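Two-person method cuts wasted recordings in cloth handling study

11 Dec 2022

A group led by Catalina Garrido has reported a way of recording cloth handling that needs no robot during the recording itself. The method, named Yurt, uses hand-held grippers carried by people. The movements are later used to train a control program for two robot arms.

Clothes and bedding are hard for robots because they have no fixed shape. A shirt dropped twice will not land the same way, and a program that has learned one fold often fails on the next. Earlier work by the same group relied on steering the arms from a distance, which was slow and gave few usable runs.

Under Yurt, two people work on the same piece of cloth, each with a gripper. One takes hold of a fold and keeps it still while the other lifts or draws out the rest. The camera on each gripper records the cloth at close range, and the two recordings are matched in time afterwards.

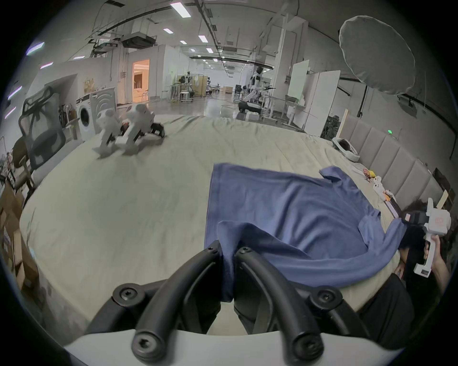
The group collected 2374 runs in October. Of these, 1004 were kept for training after a check on timing and grip. Gil-soo Yeo, who wrote the checking software, said most of the rejected runs failed on timing -- one gripper had closed before the other was in place.

"We kept the rule strict," Yeo said. "A run with a late second grip teaches the arms to pull against nothing, and they learn it very quickly."

The trained program was then tried on 20 garments that had not been used in the recordings. It laid out all but five of them flat enough to meet the group's own standard. The failures were mainly thin items that stuck to the cloth beneath, and in two cases the arms took hold of both layers at once.

Garments were started from a crumpled state on a larger cloth, and the surroundings were left as they were. Nathalie Hawthorne, who planned the trials, said a plain backdrop had given better scores in early tests but the gain was lost as soon as the arms were moved to another room.

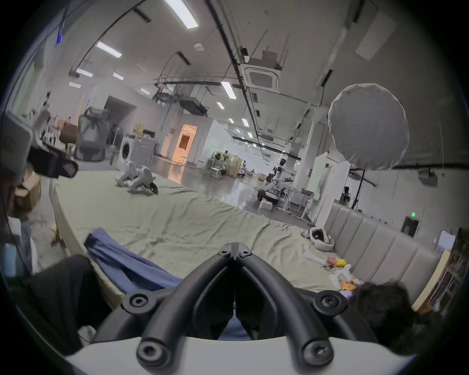 Limits and next steps

The report notes that the grippers measure opening width but not force. A person feels when a seam is about to slip and eases off, and that correction is only partly present in the recordings. Manee Chaiyaporn is fitting a thin pressure pad to the fingertips to see whether the missing signal can be added without changing the grip.

A second set of recordings will cover fitted sheets and towels. The checking software, Vutgate, is to be released with the next version of the report.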